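Wuvitz 评语共写计划：第二轮招人啦（九月开始，欢迎各科老师、家长、高年级同学）

先把最要紧的放在最前面，免得大家翻到底才找到：我们在找愿意花一个学期，和我们一起琢磨“期末评语到底怎么写”的人。老师、班主任、家长都可以，初三以上的同学也可以。九月开始，学期结束时收尾。有一点补贴，不多，下面会讲。报名方式在最后面，急性子可以直接拉下去，不过我还是很希望您能把中间这些啰嗦话看完，因为上一轮有好几位是报了名才发现这事儿跟他们想的不一样，大家都有点尴尬。

我是谁，为什么是我在写这个

我在 Stavel 学校教语文，带初二，也当了好些年班主任。Wuvitz 是我和几个同事搞起来的一个小计划，名字您不用琢磨，没有什么深意，当时要填一个表格，表格上那一栏不能空着，我们就填了这个，后来叫顺口了，也就懒得改了。

事情是从我自己写评语写到崩溃开始的。每学期末，当班主任的都懂，那几天晚上就是泡一壶茶，打开系统，一个孩子一个孩子往下写。前面几个写得很认真，写着写着，手就开始自己动了：“该生学习态度端正，遵守纪律，团结同学，希望今后更加努力。”写完一看，这句话放在谁身上都行。放在我身上也行！

有一回开家长会，一位妈妈很客气地问我，老师，您写的“希望在细节上多下功夫”，是指哪方面的细节呀？我当时愣住了。我真的想不起来。我回家翻了笔记，也没有翻到。那句话就是我凌晨的时候写下来凑够字数的。她回去以后可能跟孩子讨论了一个晚上“细节”，想想我就脸红。

后来我在教研组里讲了这件事，本来以为会被笑，结果大家都开始交代自己的“金句”。教数学的说他的是“思维灵活，但需更加细心”，教体育的说他的是“积极参与”。教美术的那位最绝，她说她有一张纸条贴在屏幕边上，上面写好了开头，每次轮着用。我们笑了一阵，笑完了都有点不好意思，就决定认真弄一弄。

第一轮做了什么

第一轮很小，就是我们自己学校的人，加上隔壁学校两位听说了以后非要来的老师。我们把自己以前写过的评语翻出来，去掉孩子的名字和一切能认出人的信息，经过学校和家长同意之后，放在一起看。一共收了1,044条。这个数是 Merike Laur 一条一条核过的，她在学校管教务档案，做事特别仔细，谁要是交上来重复的，她会发邮件给你，标题就叫“重复”，正文也没有，附件里圈出来。

这些评语我们分了好几次读完。读的方法很土，就是围着桌子，一人念一条，念完大家说：你能不能想象出这是个什么样的孩子？能的放左边，不能的放右边。左边那一摞，比我想的要薄。

我当时有点难过，但也有意思的地方。左边那一摞里有好多写得并不漂亮，句子甚至不太通。有一条我到现在都能背：“这学期开始主动借别人橡皮了，之前忘带就坐着不写。”写这条的是一位刚工作的年轻老师，她交上来的时候还道歉，说自己写得太琐碎。可是满桌子人一听就知道这是个什么孩子，也知道这个学期发生了什么。

右边那一摞里也有文采斐然的，排比、比喻，什么“如春风中的小树”。念到小树的时候大家都看我，对，是我写的。

我们后来试着把右边的一部分重写。规矩只有一条：写完以后要能回答家长问的“比如呢”。就这么一条，大家写得抓耳挠腮。因为要回答“比如呢”，您就得平时真的看见点什么，还得记下来。到了学期末再去想，早就忘光了。所以这件事做到后来，评语本身反而只占一小块，大部分时间在讨论平时怎么记、记多少、记了以后怎么不变成另一种负担。

有没有用呢？我只能说说我自己。我上学期的评语比以前短，写得比以前快（这个我没料到），家长会上来问“这句是什么意思”的人少了，来跟我说“对对对他在家也这样”的人多了。这不算什么研究结论，别的老师感受也不一样，有一位就觉得平时记录太耗神，中途改成只记自己最摸不准的几个学生，她觉得那样反而好。

这一轮想做什么，想找谁

第一轮最大的毛病，是屋子里全是老师。我们读评语，是用写评语的人的眼睛在读。有一天 Melquiades Cárdenas 来旁听，他是学校的西班牙语老师，自己有两个孩子在别的学校念书，他听了半天忽然说，这条我要是拿到，会睡不着觉。我们都很吃惊，那条是我们放在左边的，大家觉得具体、诚恳、有画面。他说，具体是具体，可是你把我孩子在课上哭了这件事写在一张要存档的纸上，我会想这张纸以后谁会看到。

我们一下子都没话说了。这个角度，当老师的真的不太会先想到。

所以这一轮，我们想请三种人坐到一起。

第一种是老师。各科都要，我特别想要平时不怎么写评语的科任老师，音乐、体育、信息技术、实验课的老师都好。你们看到的孩子跟我看到的常常不是一个样子。我班上有个男生，语文课上能不说话就不说话，后来才知道他在合唱排练的时候是帮大家数拍子的。这种事情我希望早一点知道。工作年限没有要求，刚入职的也别不好意思，前面那位写橡皮的老师就是刚入职的。

第二种是家长。孩子在读小学高年级到高中的都可以，不一定要是我们学校的。您不需要懂教育，也不需要文笔好，我们需要的是您读到一条评语时的第一反应，看不懂就说看不懂，生气就说生气。如果您家里存着孩子历年的评语，还愿意拿出来（遮掉名字）一起看，那就太好了，不愿意也完全没关系。

有一位家长私下问过我，报这个会不会影响老师对我孩子的看法。我认真回答一下：本校家长参加的小组，我们会安排成不和自己孩子的任课老师同组；您在讨论里说的话，不会带回年级组。我自己班上的家长如果报名，会分到 Merike 那一组去，我不参与那组的讨论，也不看那组的记录。

第三种是同学，初三到高三。需要家长签同意书。同学们的任务跟大人有一点不一样，你们除了读，还会试着给自己写一条。上学期我在班里偷偷试过一次，让学生给自己写期末评语，收上来我读得非常慢。有人写得比我严厉得多，有人写了一件我完全不知道的事。我很想知道更大一点的同学会怎么写。

那不太合适的是哪些情况呢？想来找评语模板的，真的不太合适，我们这里没有，做完了也不会有。上一轮有位老师第一次来就问最后会不会发一个文档，按性格分类，可以直接复制。我特别理解他（期末的凌晨我也想要这个文档），但他后来没有再来，我们也没什么能给他的。还有就是想借这个机会跟某位老师或者某个学校理论的，也请先走学校的正常渠道，小组里处理不了这些，放进来讨论对别的参加者也不太公平。

具体要做的事情

整个计划从九月开始，到学期末结束。大致是这样安排的：

开头有一次见面会，大家认识一下，讲一讲怎么给材料去掉个人信息，签保密说明。这次最好都来，实在来不了的我们单独补。

之后每个月聚一次小组，傍晚六点半开始，八点前一定散。我说一定散，是因为上一轮我们老是超时，有一次聊到保安来敲门，我很过意不去。这一轮我会定闹钟，闹钟响了，话说到一半也先停，下次接着。

每次小组之前，您会收到一小份材料，就是几条评语和一两个问题，读一遍就行，不用写读后感。真的不用写。老师们请克制一下。

参加的老师另外要做一件事：选自己班里几个学生，平时随手记一点看到的东西。记在哪里都可以，本子、手机、便利贴都行。我自己用的是一个旧的听写本，一页一个人，有的孩子那一页很满，有的孩子一个月下来还是空的，空着的那几页对我帮助最大，因为我一翻就知道这几个孩子我最近没看见。这些记录您自己留着，不用交给我们，只在小组里讲您愿意讲的。

参加的家长，中间会有一次我或者 Merike 打给您的电话，聊聊您印象里读到过的评语，好的坏的都行。时间您来定，晚上孩子睡了以后也可以。

参加的同学，除了小组讨论之外，学期中和学期末各写一条给自己的评语，写完可以选择给小组看，也可以封在信封里自己带走。这个选择权在你们手里，爸妈要求看，我们也会说请您问孩子。

最后会有一次收尾的聚会，带吃的来的人我提前表示感谢。上一轮有人烤了土豆饼，我们吃得太快，说好要拍照留念也忘了。

在哪里

面对面的小组都在 Stavel 学校的 Kazlauskienė 楼，二楼教师阅览室。从东门进来比较近，正门傍晚会锁，请千万记住走东门。进门以后左手边有楼梯，楼梯口贴着我手写的牌子，字不太好看，但箭头是对的。骑车的可以停在楼后面的棚子里。停车位傍晚比较紧张，能坐公交来就坐公交来，17点以后那一班车会在学校门口停。

行动不方便的朋友请在报名时写一句，一楼有一间会议室可以换，我们把整组都挪下来就好，一点不麻烦。

离得远的可以参加线上组。线上组用的是 Denent，就是学校平时上网课的那个平台，外校的人我们会发一个临时账号。老实讲，Denent 的静音按钮藏得比较深，我用了这么久还会按错，第一次我们会提前十分钟进去，大家一起找一找按钮。线上组的讨论不录像，也请您不要自己录。
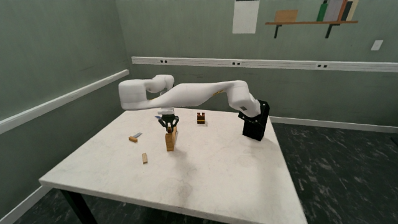 关于时间，还有一件事要先跟您说清楚。小组一旦分好，中途尽量不换。理由您可能想得到，大家要在一个屋子里念一些挺私人的东西，总换人的话，后来的人听不懂，先来的人不敢讲。如果您预计下学期会出差很多，或者家里有人要照顾，那可以报“只读不到场”的那一类，每个月给您寄材料，您写几句反应寄回来，也非常有用。上一轮有位老师就是休产假的时候这样参加的，她的回信常常是半夜写的，没有标点，可是说得特别准。

补贴和费用

不收费。任何人以 Wuvitz 的名义跟您收钱，都请您立刻告诉我。

全程参加的家长和老师，结束时每位有400元的补贴，算是车费和时间的一点意思。同学这边，按学校的规定不能直接发钱，我们准备的是书券，最多500元，按参加的次数算。“只读不到场”的朋友每位199元。您一定会问为什么是199这么个怪数字，是我们把剩下的预算除了一下除出来的，我本来想凑个整，Merike 说账上没有就是没有。

补贴在最后一次聚会之后统一发，需要您签收。中途退出没有关系，不会追问，也不会不高兴，已经参加的部分还是会按次数折算给您。

关于隐私，写长一点

这一块我想讲细一点，因为评语这个东西，看着是几句套话，其实里面装的都是别人家的孩子。

所有带来的材料，交给我们之前请先去掉姓名、班级、学校和具体日期。有些信息名字去掉了还是能认出来，比如“本学期代表学校参加了某某比赛”，那一年可能就一个孩子去了。这种句子请改得模糊一些，拿不准的可以发给 Merike 帮您看，她眼睛很尖。

纸质材料每次聚会结束后收回，锁在她办公室的柜子里，计划结束后销毁。讨论记录由我们手写，只记大家说了什么观点，不记是谁说的。如果之后我们写文章，或者在别的学校做分享，要引用哪一条评语，会先去问提供的人。他说不行就不用，没有第二句话。

您随时可以要求把您的材料撤回，不需要理由，发一句话就行。同学也一样，即使家长签了同意书，同学自己不想继续了，就可以不继续。

上一轮的人常问我的

有人问，是不是学校布置的任务，参加了年度考核会不会加分。不是任务，不加分，校长知道这件事，也很支持，除此之外跟考核没有任何关系。我们跟年级组专门讲过，参加不参加都不会出现在任何表格里。

有人问，能不能夫妻两个一起来。可以的，但我们会把两位分到不同的小组。上一轮有一对老师夫妇，分在同一组，开始的时候挺好，后来变成两个人在回家的车上接着吵，第二天眼圈都是黑的。这一轮我吸取教训了。

有人问，我中文不太好，能不能参加。能。Melquiades 那一组是中英西混着讲的，他自己的中文也是边讲边查词典，那一组的气氛一直是最热闹的。评语材料会附英文大意。需要别的语言请您先写信来，我看看能不能找到人帮忙，不敢打包票。

也有人问，我们班主任写评语现在都有软件自动生成了，你们弄这个还有意义吗。这个问题我想过很久，没有特别好的答案。自动生成的我也读过，通顺，客气，错别字比我少。可是您拿“比如呢”去问它，它答不上来，因为那天下午它没有在教室里看见那个孩子把椅子轻轻推回去。我想先把看见的这部分弄明白，写的工具以后再说吧。如果您对这件事有完全不同的看法，尤其欢迎来，我们上一轮意见太一致了，讨论到后来有点像在互相表扬。

还有人问，评语写得具体，会不会得罪人。会。我得罪过。有一年我写了一个孩子“常常在别人发言时接话”，我是当成一个有趣的观察写的，家长读成了告状，打电话来，口气很重。那通电话我记了很久。后来我们在小组里把这一句拿出来改了一晚上，改出来好几个版本，到现在我也不敢说哪一个是对的。如果您来，我会把这一句再拿出来，请您也改改看。

孩子年纪小怎么办，也有家长问。低年级的评语这一轮先不放进来，低年级的写法跟初高中差得很远，混在一起容易谁也没讲透。您家老大符合，老二不符合，那就带着老大的材料来。聚会的时候如果没人看孩子，可以带过来，隔壁教室开着灯，能写作业，不过没有专人照看，得您自己隔一会儿过去瞧一眼。

怎么报名

写一封邮件或者一封信都行，纸质的信可以直接放进 Kazlauskienė 楼一层的 Wuvitz 信箱，外校的朋友可以寄到学校教务处，写 Merike Laur 收。邮箱在学校网站“教师项目”那一页上，请在标题写上“评语共写”，不然容易被我当成作业（我的收件箱里作业很多）。

信里请写这么几样：

怎么称呼您，怎么联系您最方便，不方便接电话的时间也写一下。

您是老师、家长还是同学。身兼两样的（很多老师自己也是家长）请选一个您更想用的身份来参加，选哪个都好，也可以简单说说为什么。

想参加面对面的小组、线上组，还是“只读不到场”。

有没有一条您一直记得的评语，写给您的，或者您写给别人的，都可以。凭记忆写，字句不准也没关系。没有就空着，这一条不影响录取。

最后这一样，上一轮是我随手加的，没想到收到的东西那么好看。有位家长写的是他自己小学时的评语，“该生饭量大”，就这五个字，他记到现在，说当年气得不行，现在每次想起来都觉得那个老师真的看见他了。我把这封信读给我先生听，他问，那个老师后来还教书吗？我也不知道呀。

报名到八月底为止，人满了会提前在网站上写一声。每个小组人不会多，坐得下一张大桌子就够了，太多了轮不到每个人说话。报名的人如果超出来，我们会尽量让三种身份都有，所以会不会录取和您写得好不好没有关系，请千万别把报名信当作文写。没排上的朋友，愿意的话我们留着您的联系方式，有下一轮先问您。每一封信我都会回，就是开学前那阵子可能慢一点，一周没收到回音的话，麻烦您再戳我一下。

同学们报名的时候，请自己写信，不要让爸爸妈妈代写。字写得歪一点没事，信短也没事。家长同意书等录取了再补。

对这个计划有意见、有疑问，又不想跟我讲的，可以找 Melquiades Cárdenas，他上课日下午四点以后一般在一楼语言教室，门开着，进去就行，他会给您倒咖啡，咖啡很浓，不习惯的请提前说要半杯。

啊对了，还有同事问我能不能只来听一次看看再决定。可以，第一次见面会就当是试听，听完觉得不合适，把保密说明签了就可以走，椅子帮忙推回去就好。

九月见。

Stavel 学校初二语文组，Wuvitz 计划联系人

又及：见面会那天阅览室有热水，没有杯子，请自己带杯子。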